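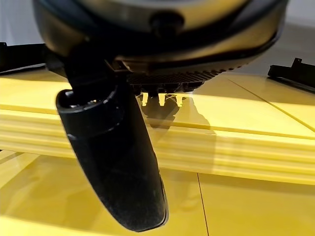 Por Catinca Moldovan - 2 de diciembre de 2022

Cuaderno > Aplicaciones móviles > Verkia > Notificaciones

Imprimir | Enviar por correo

Sigo con lo de las notificaciones duplicadas en Verkia. Ayer dejé el servidor de pruebas con el registro en modo detallado toda la noche y esta mañana he sacado el fichero: 1953 envíos, de los cuales 129 llegaron dos veces al mismo dispositivo. Todos los duplicados son de tabletas. En los teléfonos, ninguno.

Primera idea, la de siempre: que el dispositivo se registrara de nuevo al actualizar la aplicación y quedaran vivos el identificador viejo y el nuevo. He buscado los identificadores de los afectados en la tabla de registros y en casi todos hay dos filas, con el mismo usuario y distinta fecha de alta. Hasta ahí cuadra. Lo que no cuadra es que la limpieza nocturna debería haber borrado la fila antigua.

Miro la tarea de limpieza en Doltero. Se ejecuta, termina sin error y no borra nada. La consulta compara el campo de modelo con el texto exacto que mandaba la versión anterior de la aplicación, y desde marzo las tabletas lo mandan en minúsculas. Los teléfonos no cambiaron. El arreglo en sí es una línea, pero no quiero tocar producción sin ver antes cuántas filas se llevaría por delante.

Prueba en la copia de la base:

- Consulta corregida, solo lectura: 460 filas candidatas.
- Miradas a mano las primeras, por orden de fecha. Todas son altas antiguas con otra más reciente del mismo usuario.
- Un caso raro: un usuario de Nesthorpe con dos tabletas de verdad, las dos activas. La consulta se llevaría la primera. Esto hay que resolverlo antes de nada.

Para el caso de Nesthorpe he añadido la fecha de última conexión. Si la fila vieja se ha conectado después del alta de la nueva, se conserva. Con ese cambio la cuenta de Nesthorpe se queda como estaba. He repetido la consulta y las dos tabletas salen fuera de la lista de borrado. Falta comprobar qué pasa cuando la última conexión está vacía - creo que la comparación da nulo y la fila se conserva, pero no lo he probado.

Después de comer, envío de prueba contra la copia ya limpia. Un mensaje a cada dispositivo del grupo interno. No hay duplicados en el registro. La cola tarda hasta 2 segundos en vaciarse, igual que antes, así que el cambio no la ha hecho más lenta. Lo doy por bueno para el grupo interno y nada más; es un grupo pequeño y casi todos son teléfonos.

Cosa aparte: el certificado de envío del entorno de pruebas lo sigue renovando a mano quien se acuerda. Escribí a la gente de Sotiropoulos preguntando si su herramienta puede avisar antes de que caduque y contestan que sí, pero que hay que darle permisos de lectura sobre el almacén de claves. No lo hago sin hablarlo. Queda apuntado en la página de pendientes.

También he visto que la aplicación guarda el identificador en las preferencias y vuelve a pedirlo en cada arranque en frío. No es la causa de esto, pero genera registros que no hacen falta. Lo dejo para otra rama.

Pendiente:

- Probar la comparación con la última conexión vacía.
- Pasar el cambio a revisión con el caso de Nesthorpe como prueba automática.
- Bajar el registro de Doltero a modo normal, que el disco ya iba justo.
- Preguntar en soporte si alguien más tiene varias tabletas con el mismo usuario.

La rama se llama limpieza-registros, por si alguien la quiere mirar antes de que la suba a revisión.

Imprimir | Enviar por correo

Entradas recientes
Verkia: primeros avisos de mensajes repetidos
Cambio de versión del compilador en Doltero
Permisos de ubicación en segundo plano, notas sueltas
Capturas de la tienda en tres idiomas
Nesthorpe: fallo al iniciar sesión sin conexión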